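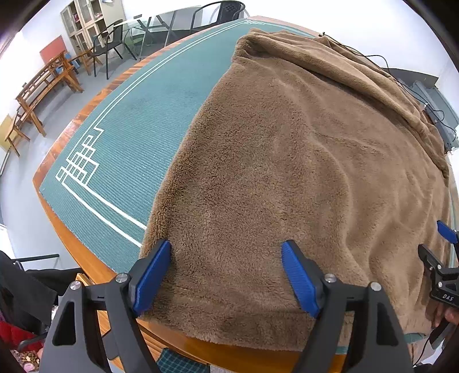
A brown fleece blanket spread out on a tabletop.

Turn the Air Conditioning Down

By Setareh Tabrizi
July 8, 2018

I keep a blanket at work from May until the leaves turn. In winter I take it home, where I need it less than you would think, and in spring I bring it back. Several people in my building do the same. One of them has a pair of wool socks in her desk drawer that she wears only in July.

I have lived in Nirkmont for most of my adult life and I like a cool room on a hot day as much as anyone. I grew up in a house with one window unit, in my parents' bedroom, and on the worst nights all of us slept on their floor. I am not here to tell anyone that air conditioning is a luxury or that we were tougher without it. We were tired and cross without it, and old people died. My complaint is with how we set it.

Walk into almost any bank, movie theater, doctor's office or grocery store in this town on a hot afternoon. For the first minute it feels wonderful. After ten minutes you notice your arms. After an hour you are looking for a place to stand in the sun. A building that is pleasant only for the first minute has been set up for people coming through the door and not for the people who are in it.

I think that is most of the explanation. A store manager hears from the customer who comes in sweating and says it's warm in here. He hears less from the cashier, who has been told she can wear a cardigan as long as it's black. The cost goes to an office somewhere else. So the setting goes down, and once it is down it stays there, and everyone who works in the place buys a cardigan.

Janaka Sarkar used to look after heating and cooling in a group of office buildings out in Moladside, and I asked him why it was so hard to get right. He was more patient about it than I would have been. A lot of older systems were sized for the hottest day anyone could imagine, he told me, in rooms full of people and the kind of equipment that used to throw off a great deal of heat. Then the lights were changed and the big computers went away, and half the desks emptied out. The air coming through the vents was never adjusted to match. In some of his buildings the system had a minimum amount of cold air it pushed into every room whether the room wanted it or not. The thermostat on the wall could ask for less, and nothing would happen.

He also told me that the most common fix, from the tenants' side, was a space heater under the desk. He would find them in August. One floor had so many that they kept tripping the breaker. The company was paying to chill the air and then paying again to warm it up at knee height, and the heaters sat close enough to the return vents that the system took the room for hot and sent more cold air.

I would have guessed he was exaggerating, except that I once worked on a floor like that.

When I brought all of this up at dinner, my friend Arif Amarasinghe took the other side, and he deserves a fair hearing. Arif is a large man who wears a jacket and tie to work and walks there from the train. He says a cold person can put on a sweater but a hot person can only take off so much before somebody calls human resources. It is a good point and everyone who runs warm makes it. I agree that if a room has to be wrong in one direction, slightly cool is better than slightly hot.

But look at what the argument allows. It allows slightly cool. It doesn't allow a waiting room where patients in paper gowns sit shivering, or a classroom in summer school where children pull their arms inside their shirts. And it quietly accepts the jacket and tie as a fact of nature. Arif could leave the jacket at home in July. He knows this, and he said so by the time we got to dessert, though he wanted it noted that his boss would have to go first.

He is probably right about the boss. Dress rules come from the top, and so does the temperature. The people who decide what an office feels like in summer have often been the ones wearing the most clothing in it. That may have made sense once. It makes little sense in a building where most of the staff are in short sleeves or a light dress for the ride in, and then have to carry a second outfit for the indoors.

People tend to treat this as a small quarrel between coworkers, a joke about who touched the thermostat. I would take it more seriously for the sake of people who can't leave. An office worker can go outside at lunch. A woman in a hospital bed can't, and neither can a man in a nursing home who gets cold easily and may not be able to say so. My aunt spent a summer in a care home on the Kincaid side of the river, and every time I visited I found her hands cold. The staff were kind and brought her another cover whenever I asked. Nobody had the authority to raise the temperature on her hall, which was controlled from a panel in a locked room, and the one person with the key was there in the mornings.

Then there is the library. The main branch in Nirkmont is listed by the city as a cooling center, which is a fine use for a library and one I am happy to pay taxes for. Last summer it was so cold on the second floor that I saw people moving down to sit by the front doors, where the heat came in each time they opened. These were people who had come to get out of the sun for the afternoon. A cooling center ought to be somewhere you can stand to stay.

Stefaniia Stelmakh, who runs the evening English class there, moved her students to a smaller room with a window that opens. She didn't make a fuss over it. She asked for the room, got it, and now opens the window. It bothers me a little that the best answer anybody could find, in a public building we all paid to cool, was to let the outdoors back in. Still, the class is comfortable and I am told attendance is fine.

I know the usual case for changing the settings is made with energy figures. I have left them out because I am not an engineer and because I doubt they change many minds. Most people already suspect that it costs money to make a room too cold. They have grown used to it, in the way you get used to a restaurant that plays its music too loud. You raise your voice and you don't go back, and the restaurant never finds out why.

What I would like is modest. Public buildings in this town should post their summer temperature by the front door, the number they aim for and the number they have. Then we would at least be arguing over something we can all see. If the library says it is aiming for 75 and the second floor is at 67, anyone with a library card can point that out.

I would like offices to say plainly, in writing, that jackets are not expected in summer, and I would like the people with the biggest offices to be the first to take theirs off. The memo does nothing if the boss comes to the meeting in wool.

And I would like managers to ask the people who stay in the room all day. Sumaiya Patwary manages a fabric store near my house, and two years ago she did exactly this. She asked the staff, raised the setting two degrees, waited a week and raised it one more. A few customers remarked on it. She put a fan near the entrance, pointing at the door, so that people coming in off the parking lot got a breeze on their faces, and the remarks mostly stopped. The women at the cutting table don't wear sweaters now. I buy my thread there, and I have noticed that I take my time.

There will be rooms where this is difficult. Kitchens are hot, and so are gyms, and some equipment has to be kept cold no matter who is sitting next to it. Some people have medical reasons to need cool air, and they should get it without having to explain themselves to the whole department. A building with a hundred people in it is not going to please all of them on any given afternoon. I accept that. I would only ask that the complaints be split more evenly. For as long as I have been working, they have come from one side of the room, from people with their sleeves pulled down over their hands.

The forecast for this week is hot and sticky, with no rain to break it – the sort of weather when everyone tells you to stay inside. I will be inside. I will also be taking my walk at three o'clock, twice around the parking lot, until I can feel my fingers well enough to type.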